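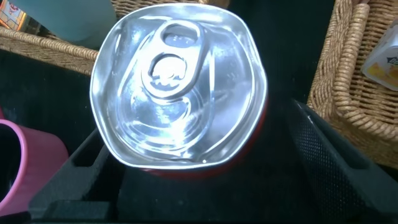 The Dandix arms on the mixed-goods benches at Treloar have been running since August. They sort small items into wicker baskets for the gift orders – drinks cans, cups, tubes of cream, small packets – and last month they handled 1,521 pieces. The month before it was 1,188.

For the people on the benches the day looks different now. Reaching and placing has mostly gone to the arms. What's left is setting out the baskets, clearing stops and checking each order before it is wrapped. Two of the packing posts have become checking posts at the same grade, and the early start has moved from 5:30 to 6:15.

Training for the checking posts is two mornings with Isla Partington. Sign up on the sheet by the time clock. Everyone on the benches should do it, including the evening crew.

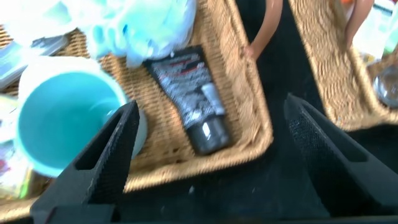 Huia Paewai writes that her wrists are better than they were in spring, but that the checking is lonelier work and she'd like the posts moved closer together. She also asks for the stop alarm to be turned down.

The alarm will be changed at the next service. The layout is still open, so send in your ideas.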